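An afternoon at Tronorstead

The email said doors at 10, and at 10 the doors at Tronorstead were locked. A handful of us stood in the August drizzle looking through the glass at a reception desk with a bowl of mints on it. Someone from Nisix, who had paid for most of the day and whose name was on the lanyards, let us in by the loading bay.

I should say where I'm coming from. I repaired lifts for a long time and now I write up visits like this one for a newsletter that goes to people who repair things. I have been told at three open days running that robots will soon learn a job by being shown it, the way an apprentice does. I have trained apprentices. So I went along with my arms folded, and I had to unfold them only a couple of times.

Tronorstead is the building, a former bedding warehouse off the ring road. Inside it are two outfits sharing one kitchen. Assefa does arms: bolted to a bench, taught by a person taking hold of the wrist and moving it. Terkutwood does small wheeled delivery machines, taught by a person driving them from a desk. Both say "teaching". I kept a note of how often I heard the word and gave up before lunch.

Assefa first. Our host was Hằng Sầm, quick, friendly and very good at talking while doing something else with her hands. The job was putting a rubber seal into the groove of a pump lid. She pressed a button by the wrist, the joints went slack, and she steered the thing down to the seal, picked it up, laid one side in and worked her way round. Then she let go and the arm did it again by itself. It was neat. People clapped.

I asked her to turn the lid a bit. She did, without any fuss, which I respected. The arm found it and got most of the seal in, then pushed a loop of it up over the rim and carried on patting the air above. She stopped it and said they had 429 demonstrations of that one job, all recorded by the same 3 people, and that they suspected the arm had picked up those people's habits along with the task. One of them, she said, is left-handed and always starts from the far side, and when his recordings were left out the arm got better at most lids and worse at a few. They put them back in.

That was the most useful thing I heard all day and it wasn't on any of the posters. The poster said "Show it once". I asked who wrote the poster. She laughed and said marketing is upstairs.

A man behind me wanted to know whether you could feel the arm resisting when you guided it. You can. We were all allowed a go. It is like pushing a trolley with one good wheel: fine in a straight line and sulky in the corners. My own demonstration was thrown away, I was told kindly, on account of the pauses. Apparently if you stop to think, the arm learns to stop as well, and does it in the same place for ever. Any apprentice I ever had would have been finished by that rule, and so would I.

Lunch was wraps. The coffee machine had a queue and one working spout. I got talking to a couple who run a laundry and had come hoping to see towels folded; they left before the second half.

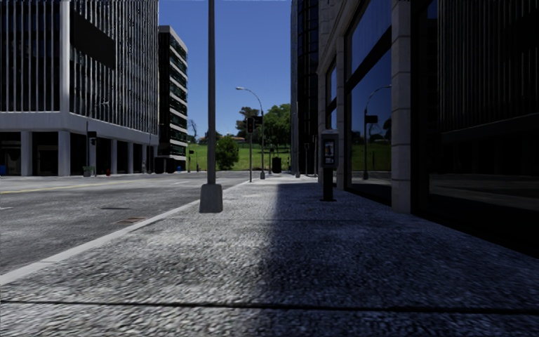

Terkutwood's side is upstairs, carpeted, and quieter. Maham Soomro runs the driving desks, where people steer a machine down a street that exists only in the computer, and every session is kept as a lesson. The reasoning is that you can't have learners bumping into real pensioners. I can't argue with that. The street they gave us was a broad stone pavement between a road and a row of tall buildings, under a blue sky without a cloud in it, and the first thing I noticed was how much room there was. There is a payphone standing in the shade by the shopfronts side, and a big metal pole in a square concrete base close to the kerb, and between the two you could push a wardrobe. My own high street has café chairs, a bin bag, two hire bikes and a man selling phone covers in the same width. Soomro said the clutter gets added in later lessons. I asked to see a later lesson and was told that build was being updated.

I'll give them the shadow, though. The buildings throw a hard diagonal one over the paving, dark on one side and bright on the other, and she said it was there on purpose. Early on, the machines would treat the edge of a shadow as the edge of the pavement and creep along it. The drivers' job is to cross it again and again at different angles, without slowing, until the thing stops caring. The big windows are there for much the same purpose. Glass that shows you more street is a puzzle for anything that hasn't grown up with glass.

We each had a turn at the desk. There are two sticks, one for speed and one for turning, and a pedal you must hold down or everything stops. I was told to drive as I would walk. I did, and I hit the kerb. A retired bus driver in our group was far better than the rest of us, smooth as you like, and she asked the question I had been working up to: if it learns from whoever is at the desk, who checks whether they can drive?

Soomro's answer was that every session gets scored, and the worst 33 per cent are dropped. Scored by what? By a program, against earlier sessions. Driven by whom? By the people at the desks. She could see where it was going and to her credit she didn't wriggle. They have asked for an outside assessor and the money isn't there yet.

I also asked what happens when the lesson moves from the made-up street to a wet one with leaves on it. The answer was a long one with the word "gap" in it. They have had a machine out on the paths of a business park, with a person walking behind it holding a stop button. I asked how often the button got pressed. "Less than it did," she said. I wrote that down as it was said.

The Nisix man closed the day with slides. His talk had the arms and the wheeled machines in it as if they were one product, which neither of the two outfits downstairs or up had claimed. He said a site could be "taught" in an afternoon. Hằng Sầm was standing at the back, and I watched her look at the floor.

What I saw for myself was one seal fitted well, one fitted badly, and a dozen visitors steering a pretend machine with mixed results. The two people actually doing the work were straight with me about what it can't do, more so than anyone I've met at one of these, and I'd go back to hear either of them. I would want to bring my own pump lid, and it would be a dirty one.

If you do go: the car park is shared with the gym next door — almost every space was gone when I got there — and they do ticket. The stairs to the driving desks are steep and the goods lift was out of order. I had a look at it while I was waiting. It's the door contact.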